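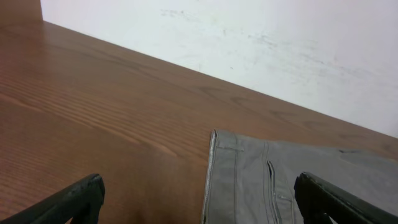
LERKNESS, December

3. Materials and work surface

3.1 Table and surroundings

Folding was carried out on a wooden tabletop set against a white wall. The surface is reddish-brown with a pronounced grain, and this matters for the measurements that follow. A medium gray garment contrasts well with the wood in lightness, but a crease lying parallel to a dark grain line can be mistaken for one. Edges were therefore traced by hand by two annotators (Ghauri and Swati), and a third (Janjua) settled disagreements. The wall carries gray smudges and scuff marks above the level of the table. They were left as found and excluded from the traced region.

3.2 Garments

The set comprised 109 garments, all in everyday use before the study and none ironed for it. Each was assigned to one of 3 classes by stiffness of the cloth, following the hand test of Meléndez and Memon. Gray items were kept in the set in spite of their low internal contrast – soft creases in such cloth are faint, and a method that finds them only in patterned fabric is of little use in a household.

3.3 Garment states

We distinguish 2 states of a garment on the table. In the flat state the outline is close to a rectangle and the long edges can each be fitted with a straight line. In the gathered state one end is drawn together, so that the outline narrows toward that end and wrinkles collect near it. Figure 1 gives a case of the second kind. The right edge remains nearly straight, while the left end is pinched and bunched, and a loose flap trails from the lower left corner. Flaps of this sort were traced as part of the outline. Leaving them out makes the garment appear narrower than it is and shifts the estimated fold axis.

Figure 1. Gray garment in the gathered state, held at its left end. 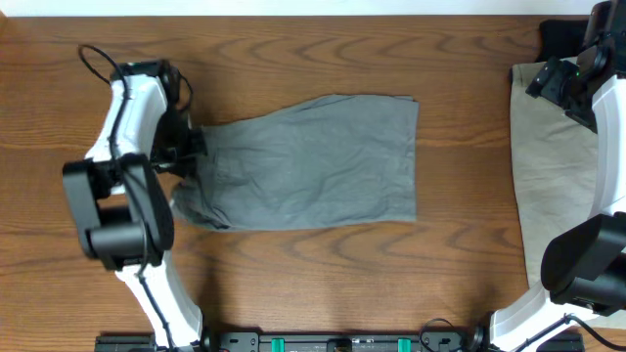

3.4 Outline measurement

Each outline was resampled to 320 points at equal spacing. Width was taken at both ends, perpendicular to the longer axis, and the ratio of the smaller to the larger value served as the index of gathering. Small raised corners were ignored – they alter the outline very little.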